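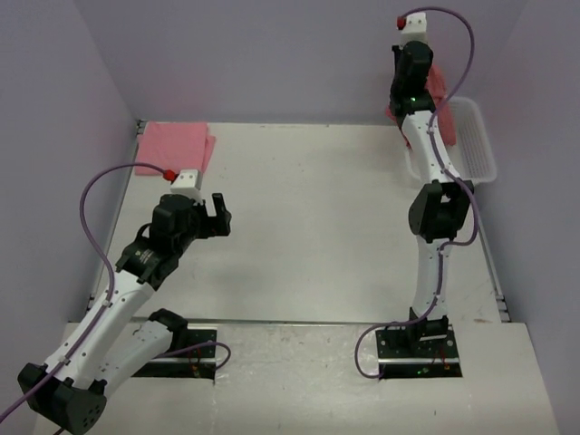 My bath towels have stopped drying properly on me and I want to know if it's the detergent. I wash on warm with Sellov powder, the amount on the box, plus a capful of softener. What comes out of the basket feels waxy. Folding is its own problem – I get the same thing as the pink one in the far left corner, where a layer pokes out on the right side no matter how I line it up. Mostly I care about the waxy feel. The machine is a Dunetti top loader, 2 years old. Do I need new towels?

Posted by millrace62, January 2019

**gravelpit402**

Stop the softener. It coats the cotton and the loops can't take up water. Run the towels once on hot with half the usual powder, then again with a cup of white vinegar and nothing else. Don't put bleach in with the vinegar. After that use half the powder every time. Mine took three washes to come back. The box amount is for a full, dirty load.

As for the folds, shake the towel out by the short edge first and fold in thirds the long way. If the hem has shrunk it will never line up, so put that side to the back of the shelf.

**tansy_b**

Buy new ones. Marchand had bath towels at 50 percent off last week, not sure if they still do.

**oldporch**

Agree on the softener. Also check your water – ours is hard and everything felt like that until we put in a water softener unit. You can get test strips at a hardware store.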